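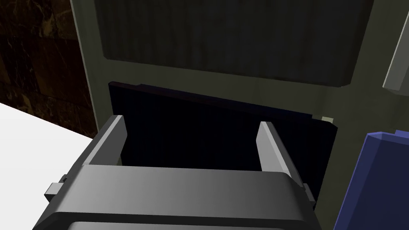 Derberg drops its late swap fee, but read the fine print

2021-07-05

Daily fantasy site Derberg said it will stop charging players to swap out a scratched player after lineups lock. The fee has been a sore spot for cash game regulars ever since it was added last November, and the site is calling the change a win for its users. Maybe so. The terms posted with the announcement are less generous than the headline.

Free swaps will apply only to head-to-head and double-up contests, and only when a player is ruled out at least 30 minutes before his own game starts. Anyone who has played a full season of basketball knows how often the bad news comes later than that. Tournament entries are left out completely, and so are contests run through Gakeck, the smaller site Derberg bought and still operates under its old name.

There is also a cap. Each account gets 24 free swaps a month, counted by entry and not by lineup. A player who puts the same lineup into 30 head-to-heads and needs to replace one guard would run out before the job is done. The old fee kicks in after that.

Derberg says the cap will affect very few people. It put the share of accounts that never go over the limit at 79 percent, but did not say which months it looked at or whether it counted accounts that made no swaps at all. If people who log in once for opening night are in that pool, the number means very little.

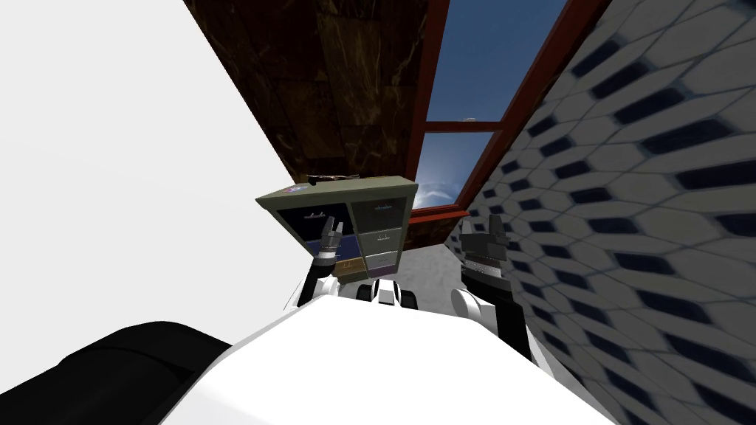
White robot with an olive-green drawer cabinet.

Then there is the rake. The same update moves the cut on low-stakes double-ups from 9 percent to 10, a line that sits near the bottom of the page and did not make it into the email sent to players. For someone who enters every night and swaps now and then, the higher rake could easily cost more than the swap fee did.

Rival site Llanos has never charged for swaps, though its double-ups fill slowly and many are canceled before lock. Grolton, a lineup tracking service, said it will update its results tool to show swap costs and rake in separate columns. It has not given a date for that - and its last big update showed up months behind schedule.

Derberg says the new rules start with the next slate and will be reviewed after 80 days. It did not say what it will be looking for in that review, or if the results will be made public. Fees already paid will not be refunded.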